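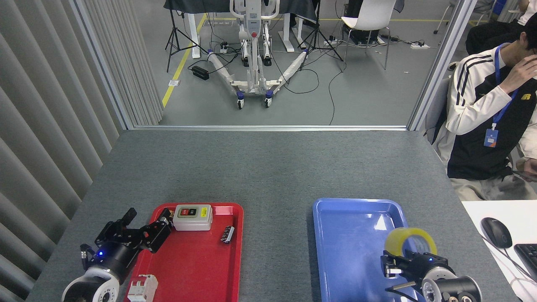

Drenano Two-Arm Controller, reviewed
by Hartmut Brinkmann
January 13, 2026

The Drenano comes in a box the size of a toaster oven, with a manual that devotes more pages to mounting screws than to moving anything. I've had it driving a pair of arms for 50 hours, mostly on sorting jobs between two trays, and I've stopped resenting the manual. The screws matter.

Setup

Plan on a long morning. The software found the left arm right away and then found it again, as the right arm. Reinhold Brinkmann (no relation, and we're both tired of saying so) fixed this by swapping two cables. The help page suggests reinstalling everything.

Gripping things

My test set is the contents of a junk drawer: a switch box with push buttons, a small cylindrical part, a roll of tape. The switch box is the easy one, flat sides and plenty to hold. Small round parts are where the money goes. On the old Levora controller, the fingers closed in one rush and the part left for the other end of the tray. The Drenano lets you set how slowly the last bit of travel happens, and at setting 8 I could pick up a cylinder without chasing it.

Tape is harder than it looks. You can grip across the outside or come down with the fingers open on either side, and the controller has an opinion about which. It's usually wrong, but it can be overruled with one key. 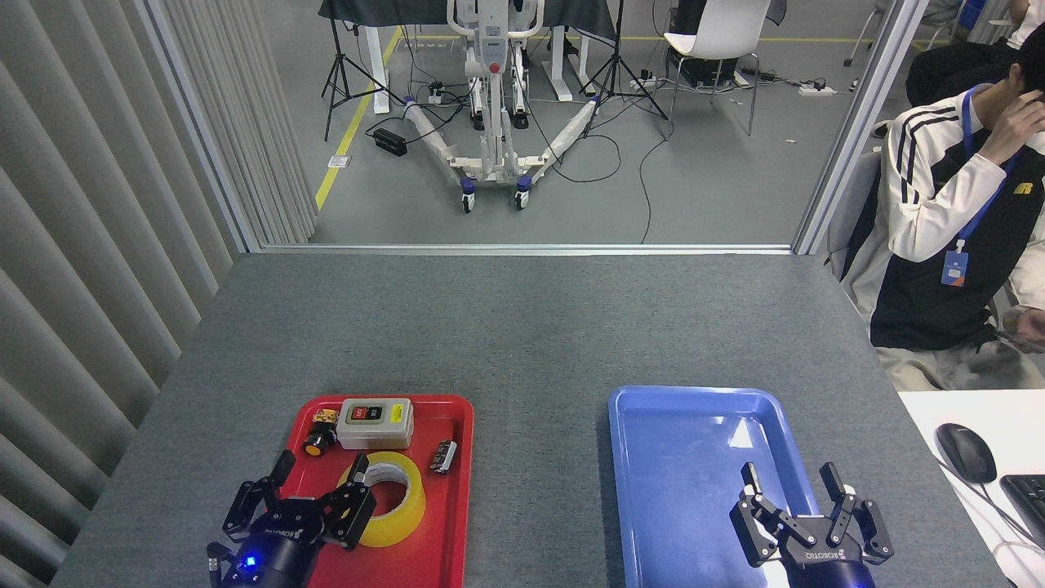

What I didn't like

The emergency stop is a menu item. There is a button too, sold separately. The lag between my hand and the fingers is 50 milliseconds on a good day, and the status screen calls every day a good day.

Also, the fan.

Price

$330, or $300 if you can live without the second wrist camera input. I couldn't. Shuk-fan Yau runs hers with one and gets by fine, but she has better aim than I do.

I'm keeping it, and I've ordered the button.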